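# Washing and looking after microfibre cloths

Updated 19 August 2021 by Ewurabena Agbeko
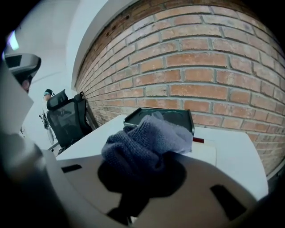 Microfibre cloths clean well because the fibres are split very fine and pick up dust and grease that cotton pushes along. They stop doing so once the fibres are clogged or melted, and most cloths that get thrown away have only been washed badly. These instructions are for the thick, looped sort, like the grey-blue one lying partly over the dark tray, which has a surface much like towelling. Flat glass cloths can be washed in the same way but need less rinsing.

## What you need

- A mild liquid detergent with no softener in it
- White vinegar
- A bucket or a clean sink
- A mesh bag, if you have one

Do not use powder. It doesn't always dissolve in a cool wash and the grains lodge in the loops, where they can scratch paint and screens later on.

## Before the first use

Wash new cloths on their own. Dark ones lose a fair amount of dye the first time, and all of them shed a bit of fluff. Cut the label off close to the seam if you plan to use the cloth on anything that marks easily.

## Washing by hand

1. Shake the cloth outdoors.
2. Fill the bucket with warm water and add 8 ml of detergent.
3. Push the cloth under and leave it for a quarter of an hour.
4. Rub the dirty parts against each other. A nail brush flattens the loops, so use your fingers.
5. Rinse until the water runs clear, then squeeze. Don't wring hard.

For a greasy kitchen cloth, change the water after step 3 and soak it again.

## Washing in the machine

Put microfibre in by itself or with other man-made fabrics. Towels and anything else made of cotton will cover it in lint, and the lint is tedious to get out. I wash ours at 40 degrees on the ordinary cycle and keep the spin at 400. The old Rutherford machine we had in Grollbridge wouldn't go that low, and the cloths came out of it creased but otherwise fine.

Fabric softener is the main thing to avoid. It coats the fibres and the cloth will then smear water about. Bleach is nearly as bad - it weakens the fibres and they go brittle.

## Drying

Hang the cloth over a rail or line, away from a radiator. A tumble dryer is all right on its lowest heat, without dryer sheets. Don't iron it.

## Bringing back a cloth that smears

Mix 100 ml of white vinegar into two litres of warm water and soak the cloth for an hour. Rinse it twice and wash it as above. This clears most softener and hard water scale. The water in Kemilthorpe is very hard and I do this once a month, but in a soft water area twice a year is plenty. Never add vinegar to a bucket that has had bleach in it.

If the cloth still leaves streaks after two soaks, or feels stiff when it is dry, keep it for bike chains and shoes.

## Storing

Fold clean cloths and keep them in a closed drawer or box. Separate the ones used for floors and bathrooms, by colour if possible. A cloth that has been dropped on grit should be washed again before it goes near glass or varnish.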